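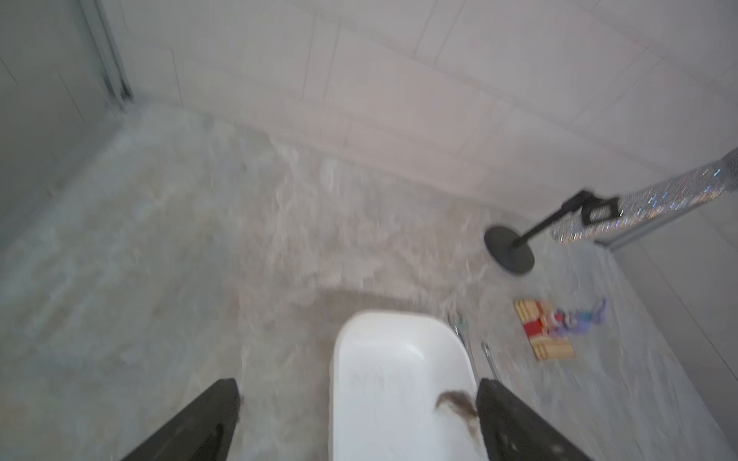 Equipment & Services | On Trial

Clerach bathroom service: notes from the first trial

Members who manage short-stay units and serviced apartments have been asking for a while whether any of the robot cleaning offers are worth the money for bathrooms. Floors in hallways and lobbies are well covered by now and most of us have used one of the ride-around scrubbers. Bathrooms are a different job. They are small, there are fixtures to get around, and half the work is picking things up before any cleaning can start.

Clerach is offering a bathroom service on a monthly contract. A two-fingered arm on a wheeled base is brought in between guests, clears loose items off the floor and fixtures, and then wipes down. Selvaraj Sultana arranged a trial at the Barnia building and has passed on his notes. What follows is taken from those, with some comments from the cleaning staff who worked alongside it.

What is on offer

There are two plans. The lower one is $626 a month and covers the clearing stage only. The upper one is $752 a month and adds wiping of the toilet, basin and the lower part of the tiled walls. Both run for a minimum term of 12 months, and both include servicing and replacement finger tips. Travel is included up to 100 kilometres from the Clerach depot. Past that there is a call-out charge, which is quoted job by job.

Barnia was on the upper plan for the trial. Clerach did not charge for it, and readers should keep that in mind. It had no say in this item.

Clearing

Clearing is the stage most people will want to know about. The bathrooms at Barnia have marble-look floors, pale grey wall tiles and chrome fittings, so there is a fair bit of glare and not much contrast. The sort of thing the arm has to deal with is ordinary: a clump of brown hair on white ceramic, a bit of flat packaging in gold and red on the floor, something crumpled and purple next to it.

Selvaraj's notes say flat packaging was picked up reliably once it was lying clear of the wall. Soft wrappers and cloth were easier again. Anything pressed into a corner was left more often than not, and the cleaner had to go back for it.

Hair was mixed. A thick tangle could be pinched and lifted. Fine strands on a glossy surface tended to slide or stick, and hair gathers on the gripper itself. There is brownish fuzz on both finger tips in the photo, and the black surfaces are scuffed as well. The tips unclip and can be rinsed under a tap. The manual asks for this at the end of the day, but the staff at Barnia ended up doing it after each unit and we would suggest the same. Nobody wants the last guest's hair carried into the next bathroom.

Tight spots

The gap beside a fixture is where most arms have trouble. In the photo there are two thin chrome pipes close beside the white ceramic, with one of the fingers just on the other side of them. Clerach limits the closing force near pipework, and the arm slows down noticeably when it gets close. No fittings were damaged during the trial. The slow approach does add time, and in the smallest ensuites a person with a cloth was well ahead.

Shower screens caused fewer problems than expected. Metal rails and door tracks have to be marked in the set-up, and this is done by a Clerach technician on the first visit. If you change a fitting later, the room has to be marked again. The first change each year is free.

Loose tools and guests' belongings

The arm works from a list of what to collect and what to leave. Long-handled items are on the leave list by default. One of the handles in use at Barnia is covered in rhinestones, with a flat black disc at the bottom end, and we are told it was left alone every time.

Guests' belongings need more care. The arm puts everything it collects into a lidded tray, and a staff member goes through the tray before anything is thrown out. Please do not skip this step. An earring looks a lot like rubbish to a machine. Clerach's contract puts responsibility for checking the tray on the customer, and it is worth reading that clause before you sign.

Wiping

The wipe-down was acceptable on open surfaces. Rims and seat hinges still needed doing by hand, and a light grey smudge on white ceramic sometimes took a second pass. Cloths are changed by staff and are not included in the monthly fee. Escobedo microfibre pads fit the holder and cost less than the ones Clerach sells.

Our view

For a building with large bathrooms and a steady turnover, the lower plan is worth a look. It takes some of the bending out of the job, and the two cleaners at Barnia were in favour of keeping it for that alone. We would hold off on the upper plan until the wiping improves. Smaller operators will have trouble justifying either one.

Lirance is expected to bring out a competing service in May, with a shorter minimum term. We have asked for a trial and will report on it in the same way.

Members who would like a copy of Selvaraj's full notes, including the room-by-room times, can ask at the office. If you have used Clerach at your own property, good or bad, please send us a few lines.

Posted 24 Mar 2023

Shares: 12 | 3 comments

Contact the newsletter desk | Copyright 2023, all rights reserved | Back to top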